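Le sol de la petite pièce, suite et presque fin

1er octobre

Le sol est posé. Il reste une barre de seuil, deux raccords de silicone et le tri de ce qui traîne, mais on peut marcher dessus et j'ai commencé à remettre les meubles.

Pour ceux qui n'ont pas lu le billet précédent, l'ancienne moquette était collée en plein, avec une colle jaune qui partait en poudre par endroits et pas du tout à d'autres. J'ai passé plus de temps à gratter qu'à poser. Ensuite ragréage, séchage, ponçage d'une bosse près de la porte que j'avais laissée par paresse et que je sentais sous le pied à chaque passage.

J'ai pris un aspect bois gris très clair, le modèle Gevbridge de chez Mellor. J'avais hésité avec un chêne plus chaud, mais avec le gris foncé des murs je craignais que ça tire vers l'orange. L'ensemble m'a coûté 300 euros avec la sous-couche, livraison comprise. Ruan Hlongwane m'a prêté sa scie et son tire-lames. Il est passé voir le premier soir, m'a fait démonter une rangée qui partait de travers, et il avait raison.

Pour le sens de pose, j'ai mis les lames parallèles au mur du fond. J'ai lu partout qu'il fallait suivre la lumière. J'ai essayé les deux sens à blanc sur un mètre et je préfère celui-ci, la pièce paraît plus large. Les joints entre les rangées restent visibles, en gris fin. De près le veinage est discret, ce qui me convient.
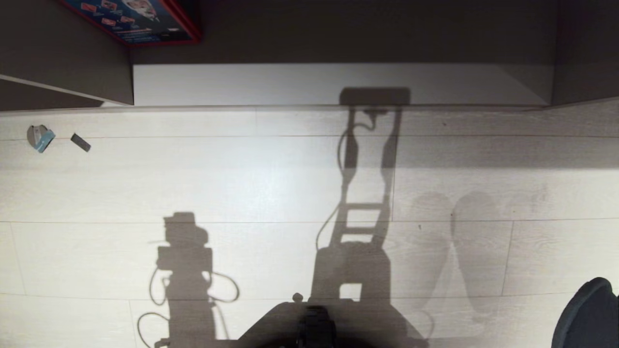
Le sol gris clair et la plinthe blanche contre le mur anthracite.

La plinthe m'a donné du mal. Je la voulais large et bien blanche pour couper entre le mur foncé et le sol clair. Le mur n'est pas droit (il ne l'a jamais été) et il y avait un jour de 2 mm à un bout. J'ai rattrapé au mastic acrylique, lissé au doigt mouillé, puis une couche de peinture par-dessus. À hauteur d'homme on ne voit rien.

Le meuble gris est revenu à gauche. Je l'ai vidé entièrement avant de le déplacer, et j'en ai profité pour jeter pas mal de papiers. J'ai aussi retrouvé la notice du radiateur, que je cherchais depuis l'hiver dernier. Le cadre rouge est au mur de ce côté-là lui aussi, je ne lui ai pas cherché d'autre place.

Je n'ai pas fini de ramasser. Il reste deux bricoles par terre, une petite chose arrondie bleu clair et un petit rectangle gris foncé. Elles iront dans le tiroir avec le reste.

Côté entretien, j'ai passé l'aspirateur avec la brosse douce puis une serpillière bien essorée. La poussière de coupe se met dans les joints et il a fallu repasser. Le clair marque moins que je ne pensais, sauf quand le soleil arrive bas et là on voit tout.

Prochaine étape, la barre de seuil. Celle que j'avais commandée est trop courte, je l'ai renvoyée. Après ça, j'attaque le couloir, où il y a encore la même moquette et sans doute la même colle.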